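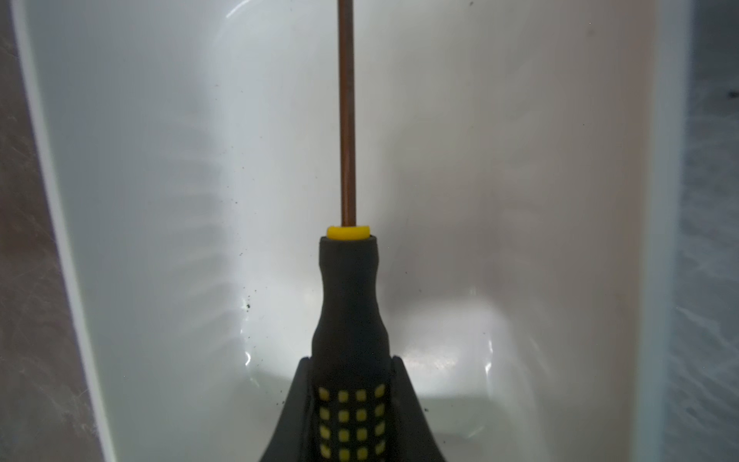
Arrumar ferramentas de mão com o braço Plelier

O Plelier é um braço de bancada com pinça de dois dedos, vendido em kit e montado em casa. Usámo-lo durante 28 dias numa oficina pequena, quase sempre na mesma tarefa: pegar numa chave de fendas, levá-la até uma caixa de plástico branco e largá-la. As dicas que se seguem servem para quem já tem o kit ou está a pensar comprá-lo.

Pegar pelo cabo

A pinça segura melhor um cabo grosso do que uma haste fina. Num cabo escuro que alarga para a ponta, como o da nossa chave de fendas de anel amarelo, os dois dedos fecham na parte mais larga e a haste fica livre. Pela haste, a ferramenta roda assim que o braço acelera.

Escolher a caixa

- Uma caixa branca e lisa dá bom contraste com cabos pretos, mas o plástico brilhante faz reflexos. Se o programa de reconhecimento se enganar, mude o candeeiro de sítio antes de mexer nas definições.
- Cantos arredondados são mais fáceis de limpar.
- Prenda a caixa à bancada com fita de dupla face. Uma caixa vazia desliza ao primeiro toque.

Limpar o fundo

O pó e as migalhas pretas notam-se logo no plástico branco. Passe um pano húmido no fim do trabalho e seque bem os cantos. Os dedos da pinça limpam-se com um pano seco, sem álcool - o revestimento perde aderência.

Regular a força

A escala vai de 1 a 100. Para cabos de borracha chegam 20; para plástico duro usámos 25. Acima disso não ganhámos firmeza e o motor aquece. Depois de mudar o valor, faça uma passagem lenta com a mão perto do botão de paragem.

Altura de largada

Baixe a ferramenta até quase tocar no fundo. O manual traz uma altura predefinida demasiado alta e a chave ressalta contra a parede da caixa. Lieven Martens, que nos emprestou a bancada, acabou por gravar uma posição para cada caixa, e é esse o método que recomendamos.

Manutenção

O fabricante indica a troca das almofadas dos dedos ao fim de 3000 ciclos. Não chegámos lá. Convém reapertar os parafusos da base na primeira semana.

Vale a pena?

Para quem arruma meia dúzia de ferramentas por dia, não. À mão é mais rápido. Para uma oficina que repete o mesmo gesto durante a tarde inteira, o Plelier cumpre, desde que as ferramentas sejam parecidas entre si. O suporte de parede Skotby vende-se à parte e só faz falta em bancadas estreitas. As instruções em português são fracas; as inglesas têm os esquemas completos.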